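Field Equipment Reviews

Grondus hand mill: a season of shared use in a village grain group

By Kiri Merrick
Posted 2019-08-18

The Grondus is a hand-cranked mill for maize, millet and sorghum, sold mostly to aid groups and farm cooperatives. We bought four of them for the women's grain group in Tomoana, where the closest powered mill is a long walk away and charges by the bucket. This review covers the first season.

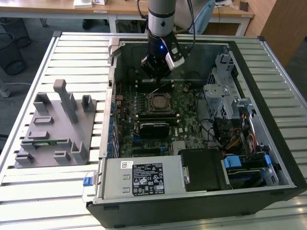

Reading time: 4 minutes

We paid for the mills out of our own program budget and the maker has not seen this review. Prices for shipping vary so much by country that I have left cost out, except to say that the freight on ours came to more than one of the mills.

What you get

Each mill comes in one carton. Inside are the cast iron body, a hopper, two pairs of grinding plates (coarse and fine), the crank, a table clamp and a small bag of bolts. The instructions are a single folded sheet with drawings and very few words, which suited us. Most of the group's members do not read English and the drawings were clear enough that two of them had a mill together before I had finished unpacking the next one.

The clamp is the weak part of the kit. It is made for a tabletop, and a thin one. We gave up on it the first afternoon and had a carpenter make heavy benches with the mill bolted straight through the top. If you order these, plan on doing the same and budget for the lumber.

Grinding

With the coarse plates, dry maize goes through easily. One adult can keep it turning for a good while without stopping, and a twelve-year-old can do it too, though I would rather they were in school. With the fine plates it is hard work. Getting flour that people were happy to cook with took two passes, coarse and then fine, and women usually traded off partway through the second pass.

Millet did better than I expected. Sorghum was fair. Damp grain of any kind packs up between the plates and you have to take the front off and scrape it clean. The wing nuts that hold the front on don't need a tool, so this is an annoyance and no more.

The group keeps a notebook, and over the season they recorded 1,727 milling sessions across the four machines. A session means one household bringing its grain, whatever the amount, so I can't turn that into pounds. There are 108 households signed up.

Who uses it and how it is run

I am including this because the mill is meant to be shared and most of what went right or wrong had to do with sharing it.

Fletcher Goodwin, our program lead for the district, wanted one mill in each of the four neighborhoods. The women wanted all of them in one place, under the roof by the meeting ground. They won, and I think they were correct. When one mill was down for cleaning there were three others, and the women who had learned to set the plates properly were there to show the rest. It also meant people talked. By January the milling hours had turned into the time when the group sorted out its savings payments and, later, who would speak to the district office about the seed subsidy.

The drawback is distance for the households on the far side of the stream. Nine of them stopped coming when the rains began and went back to pounding at home. We don't have a good answer for that yet. Moving one mill over there would help, if the families on that side want to look after it.
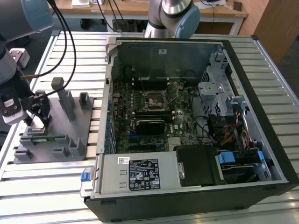
There is a small fee, set by the members, that goes into a repair box. Families who can't pay it are let off, and the list of who is let off is kept by two women and not read out. I had nothing to do with setting that up.

Wear and repairs

The fine plates wear. By the end of the season all of ours were noticeably duller and the second pass was taking longer. Replacement plates come from the maker in pairs and ours took weeks to arrive — order a spare set for each mill at the start. The coarse plates still look good.

One crank handle worked loose and the wooden grip split. A local man turned a new one that fits better than the original. One hopper was dropped and dented, then hammered back into shape. Nothing cast has cracked so far.

Grease is the other thing. The sheet says to use food-safe grease on the bearing and does not say what to do if you can't buy any. We used cooking oil, which works but has to be put on nearly every day.

Compared with the Rivero

Before this we tried a Rivero, which has a large flywheel and is a nicer machine to turn. It makes finer flour in one pass. It also weighs so much that it took two people to shift it, and when the shaft bent there was no way to fix it in the district. The Paltlow office still has one in use, with a welder next door. If you are near a town and the mill will stay put, I would look at the Rivero first. For a village with no workshop I would buy the Grondus again.

Good points

Simple to put together and clean
Drawings instead of long instructions
Handles millet well
Ordinary bolts that can be replaced locally

Bad points

Table clamp is not usable
Fine flour takes two passes
Fine plates wear within a season
Slow delivery on spare plates

Would we order more?

Yes, with spare plates in the same shipment. Fletcher has asked for two more for next year, and the group has asked that any new ones come without the clamp, if that brings the price down. I have written to the maker about it and will add their reply to this page when I get one.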